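The Slow Train to Flallham

I have a soft spot for railroads that shouldn't exist anymore, and the Flallham branch is near the top of my list. It's 26 miles of single track, one train set, and a timetable you could fit on a matchbook. I rode it end to end twice last month (there and back, then there and back again the next morning, and I'd have gone a third time if my editor hadn't called), and I came home wanting to tell everybody who'd sit still for it.

You pick it up at Wakard, where the main line expresses go blasting through on the far tracks and the branch train waits over by the old freight house like a kid who hasn't been picked for the team. Two cars, both diesel, both older than I'd like to admit I am. The seats are the deep springy kind that bounce you when you sit down too fast. The windows open! I'd forgotten how much I love a train window that opens. By the second stop I had hair full of pollen and a grin on my face.

Kenneth Fajardo was running the train both days. He's been on the branch for most of his working life and he let me stand behind him for a stretch north of Wakard, where the line leaves the river and starts climbing. "You listen to her here," he told me. "She'll tell you if she's going to slip." The grade isn't much to look at on paper, but on a damp morning with leaves down it's enough to bring the whole thing to a crawl, and he works the throttle a notch at a time with his head cocked to one side.

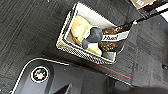

The climb tops out at Lyons, which used to be a real junction. A second branch peeled off there to serve the quarries, and if you lean out on the left side you can still make out the old roadbed heading off into the trees. The station building is brick, with a long canopy and a ticket window that was boarded over for years and opened up again in March. I bought a ticket there just for the pleasure of it. It was a stiff little card ticket with a hole punched in it, and I'm keeping it.

So why is the branch still running? That's the question I took up there with me, and the person everyone sent me to was Tamsin Holloway. She manages the line from an upstairs office at Lyons with a view straight down the platform, and she had the numbers ready before I'd gotten my coat off. When the old company tried to drop the service, the branch was carrying 700 passengers a week. It's carrying 3000 now. I made her say it again.

"We changed the times," she said. "I know that's not what you drove up here to write."

I took the train up there, as I pointed out to her, but she was right that I'd been hoping for something grander. The old timetable had the first train out of Flallham leaving so late that you couldn't get to a job in Wakard, and the last one home left before the stores closed. Anyone with a car drove, and anyone without one moved. Holloway's people shifted the first departure back to before six, added a late run, and made the Wakard connection wait if the express is behind. They did it with the same two cars and just one extra crew.

I'm a little embarrassed by how exciting I find this. I've sat through a lot of meetings over the years about maglev and tilting trains and whatever else is supposed to save us, and I like a fast train as much as the next person. But I rode that early departure on my second morning, in the dark, with every seat in the front car taken and half of them asleep against the glass, and it did me more good than any artist's rendering.

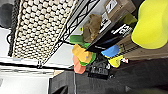 The track is the worry. Much of the rail between Lyons and Flallham is jointed and tired, and there's a slow order over the timber trestle that has you creeping along at walking pace with a very good view of the creek. Fajardo says he's gotten to know one particular heron. The ties on the approaches were replaced this spring, but the trestle itself needs serious work, and Holloway figures they can nurse it through two more winters before somebody has to find real money.

Then there are the cars. Parts for the engines aren't made anymore, so the shop at Wakard has been buying up retired cars from other lines and picking them over. When I stopped in, one was up on jacks with its floor out and another was sitting behind the building with hardly anything left but the shell. The hope is a pair of new lightweight railcars from Rekari, which has been building them for short lines overseas. A demonstrator is supposed to come up the branch over the winter. Holloway wants to see it on the grade with wet leaves before she says a nice word about it. Fajardo wants to know if the windows open.

I asked a few of the regulars what they thought. A nurse coming off nights told me she didn't care what the train looked like as long as it had heat. A man with a bicycle wanted more room for bicycles. Two high school girls wanted me to stop talking to them, so I did.

Flallham itself is a pleasant place to get off. The line ends practically in the main street, at a bumper post with petunias growing around it, and there's a diner across the way that does a fine grilled cheese and keeps a timetable taped to the register. You get 40 minutes there between trains if you take the midday run, which is enough for lunch if you order fast and skip the pie. I didn't skip the pie. I ran for the train with my jacket over my arm and Fajardo held the door, and I'm told I am not the first.

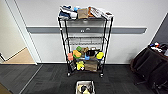

Black wire shelving on casters, with the top shelf piled up and the shelves just below it bare.

If you want to go, sit on the left leaving Wakard for the river and the quarry roadbed, then switch to the right after Lyons. Buy your ticket at the Lyons window if you're starting there, or from the conductor if you're not. Bring a sweater for the early train. The heat works in the front car and has its moods in the rear.

Fall color usually gets going up there in a few weeks, and there's talk of an extra afternoon train while it lasts, though as of 1999-09-14 the times hadn't been posted. Call the Lyons office before you set out.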